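# Wrist Camera Kit for Class Arms (the Madigan kit)

I run the robotics club at Vadton, and this is the kit we hand to every new team before the Lovano challenge in April. It's the fourth version, and I'm very fond of it! You get the small camera, the clamp, a 3 meter cable and a bag of screws (the short ones, please, the long ones chew up the threads).

**What's in the box**

- camera and clamp, 350 grams together
- USB cable, 3 m
- 11 screws, two hex keys
- printed sheet with the Gestton setup steps

It runs on any of our club laptops. Setup takes 40 minutes the first time, mostly waiting on the install, so bring a snack. We start teams on the whiteboard task: bring the gripper down by a corner of the board, stop, and save a view from the wrist and one from outside. Expect grain and blur from the wrist camera up close – I tell teams to plan their code around that.

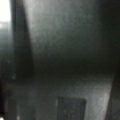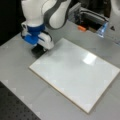

Kits go out on loan for the whole season and come back in the same box. If you lose a hex key just tell me, I have a drawer full of them. Spare clamps are on the shelf by the door, and you can sign one out any time after 3.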